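Dumpling service: steamer and plate
Gallery 14, Prurnuvura kitchen notes
Compiled by Idalina Moreira and Boyang Song

This page covers the tableware and layout used for the dumpling portion of the March series. The basket is a round bamboo steamer with yellow rims, the lid is woven bamboo, and the serving piece is a square white plate with rounded corners. The table surface is pale green. Wrapper colour varies between pale green and cream, and the two are easiest to tell apart from the side.

Zhenhua Song keeps the layout notes. His preference is for the plate to sit close to the basket, at an angle, so that one corner leads. The lid goes down beside the basket with the woven face up - it is bulky, and a small table fills quickly.

Plate in front, steamer behind, three dumplings served. 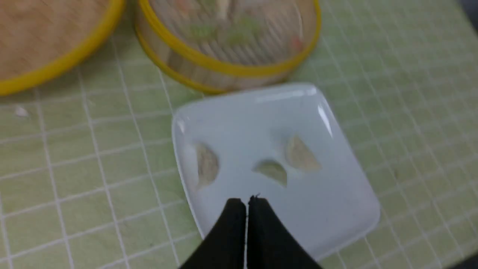

Three wedge-shaped pieces and a pale green leaf, plate turned on the diagonal.
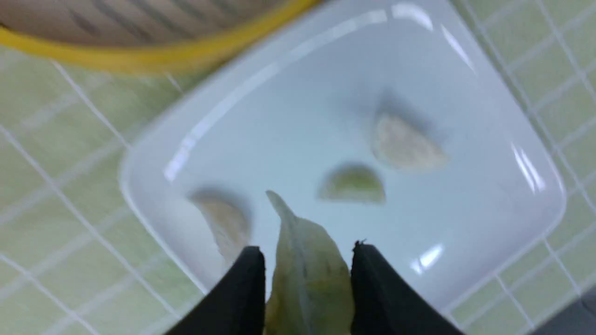 Open basket at centre, lid to the left. 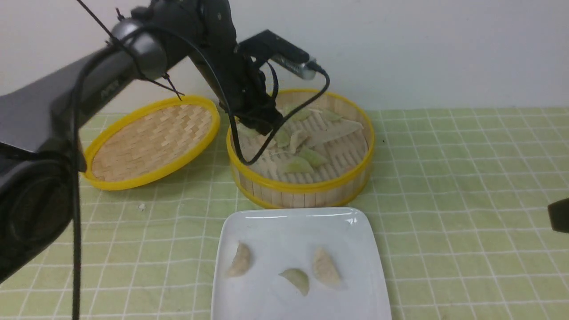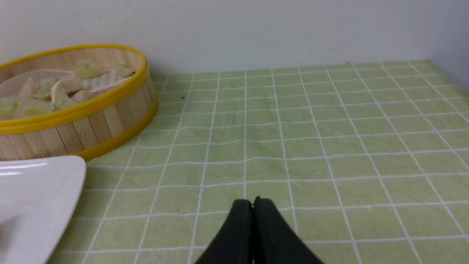
Last picture: mixed basket, greenish and creamy white wrappers, white plate in front.

Notes on the set

Basket. Bamboo slats form the wall and a rim band closes the top and the base. Check the bands before use; a loose band lets the slats shift. Rinse in warm water, no detergent, and dry standing on edge with air on both sides.

Lid. The weave holds moisture longer than the wall does. Store it off the basket until fully dry.

Plate. The raised rim keeps dipping sauce from running onto the table. Cuiping Xiong serves vinegar and soy in a separate dish and leaves the plate dry.

Spacing. Wrappers that touch during steaming tend to stick and tear when lifted. Leave a finger width where the basket allows it.

Catalogue entry 1437. Related entry: 1755, steamer liners, by Azucena Figueroa.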